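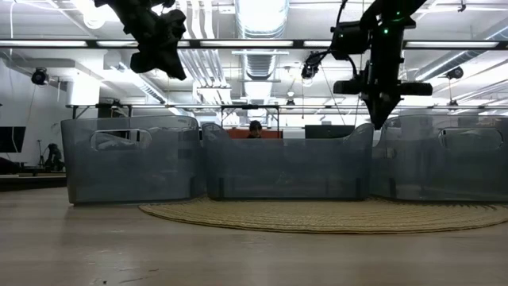

Chapter 2
Storage Locations and Stock Records

2.1 The purpose of a location system

A stockroom holds items between the time they are received and the time they are issued. The record of each item must state what it is, how many are held and where they are kept. An error in the third entry has much the same effect as an error in the second: the item cannot be issued when it is called for.

A location system gives every storage position a code. The code is fixed to the position and does not change when the contents change. In a fixed system, each item is assigned one position and is always returned to it. In a random system, an item is put in any free position of suitable size and the code is entered in the record at that moment. Most stockrooms use a mixture of the two, with fixed positions for items in daily use and random positions for reserve stock.

2.2 Fixed and random systems compared

Fixed systems are easy to learn and can be run on paper. Their weakness is wasted space. Each position must be large enough for the highest quantity ever held, and on most days it is partly empty. Samir's study of the Drurell parts store recorded 636 fixed positions, of which 249 were less than half full at the October stock check.

Random systems need less space but depend wholly on the record. If a clerk at the end of a shift puts an item away and does not enter the code, the item is lost until the next full check. Cherkaoui's rule, discussed in Section 2.4, limits random storage to items issued fewer than 40 times a year.

2.3 Terms used in this chapter

Position: the smallest space that has its own code.
Bay: a group of positions served from one aisle.
Pick face: the position from which an item is normally issued.
Reserve: stock of the same item held away from the pick face.

© Nanus Educational. Contact the publisher | Back to top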